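Diary of the Ostulberg Reading Room
June 28, 2018

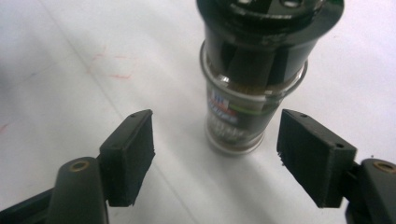 The reading room opened at the usual hour and remained open until the evening. The morning was given to the Nurbridge parish letters, which arrived from the bindery in November and have waited since then for a proper listing. The first box holds 300 letters, most of them on farm rents and the repair of the ferry landing. Work was done at the white table, where a small glass jar with a black top was standing, and the faint red marks on the surface there are to be kept well away from the loose sheets. Six letters were set aside for flattening. One of these mentions a flood at Flellen that does not appear in the printed history of the district, and the date on it is hard to read.

A request was received from the school at Ko for the loan of the large county map. The request was declined, as the map is not permitted to leave the building, but the school was invited to send its older classes in groups of no more than 30. A reply is expected before the end of term.

The afternoon was quiet. Two readers consulted the tax rolls, and one asked for the Flellen chapel register, which is still in storage — the retrieval slip has been sent a second time. The budget for folders was reviewed, and an order for 400 was approved at the smaller size.

The north window continues to stick and was left shut. The listing of the Nurbridge letters will resume tomorrow with the second bundle, beginning with those addressed to the ferry office.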